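I spend my weeks getting Kivi, our two-armed humanoid, to do bathroom chores for the Vatora project, and Thursday was a rough one! On run 74 the right hand closed on a towel and wouldn't let go when told to (fault code 39, release timeout, if you speak Clarnitz controller). I hit the stop and we were down for the afternoon.

Two from the bathroom set:

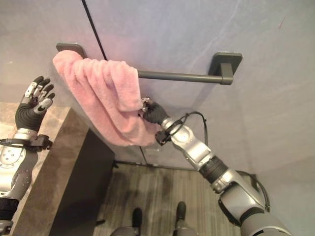
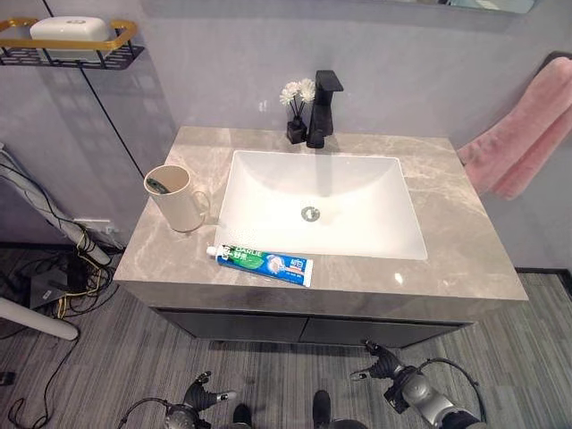
The log for run 74 has 3,716 lines and I read every one of them, with snacks. The release command went out fine, but the hand kept reporting "still closing" and the arm sat there waiting on it. I'm glad it's a soft pink towel on that bar and not somebody's sleeve. Until Illero sends the patch, grip force is capped and one of us keeps a thumb on the stop button, even for the boring runs.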